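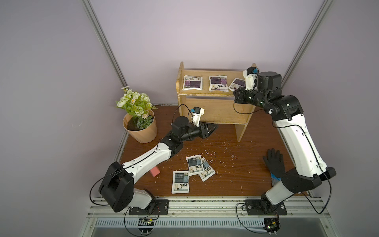 Figure 1. The two-arm cell during the packet shelving task, with three packets on the upper shelf and three on the tabletop.

4.2 Shelving packets: what we learned from the dull one

I'll admit I didn't expect to write much about this task. Of the chores we picked for the study, putting sealed packets on a shelf looked like the easy one, the thing we'd use to warm up the arms before getting to folding and wiping. A child can do it while talking about something else. It ended up taking more of our time than any other chore on the list, and I think it says more about where household robots are right now than the flashier tasks do.

The setup is plain (Figure 1). Packets start in a loose pile on the table, and the robot has to get them onto the upper board of a small two-tier shelf, lying flat and in a row. We left some other things in the cell on purpose – a potted artificial plant next to the shelf, a work glove, a small pink block – because no kitchen or stockroom I've ever been in has a clear counter. The tabletop wasn't cleaned between attempts either.

We compared 2 control policies. The first, Zeleo, was trained only on packet handling, using 1,972 demonstrations collected by operators at our Jilton site. The second, which we call Stoyanova after the street our old lab was on, saw the same demonstrations mixed with data from all 7 chores. Each policy then got 42 attempts, and an attempt counted only if every packet finished flat on the upper board with nothing hanging over the front.

Placing went better than I'd feared. Once a packet was properly held, both policies could usually carry it up and over the edge of the board and let go without much fuss. The trouble was nearly all in the pile. When packets overlap, the top one has to be taken without dragging its neighbor along, and the gripper really wants a raised edge to close on. A person just slides a fingertip under the corner, or presses down and scoots the thing to the edge of the table. Zeleo never learned the scoot, since our operators rarely did it. Stoyanova did something close to it now and then, and I suspect it picked that up from the wiping data, though I can't prove it from these runs.

The other headache was white on white. Pale packets against pale packets give the wrist cameras very little to go on, and the printed labels became the main landmark. With the labels facing up, both policies went for sensible spots. With a packet lying face down they got hesitant, hovering and backing off, sometimes until the time limit ran out. We hadn't balanced label direction in the demonstrations, and I'd fix that first if I were starting over.

So, can a machine put away the groceries yet? For flat packets in a tidy pile, I'd say yes, slowly, with someone in the next room. For a real bag emptied out on a real counter, I wouldn't leave it alone. We repeated a shorter version in the Pliststead stockroom in February, where the lighting is worse and the shelf is taller, and those runs are covered in Section 4.3.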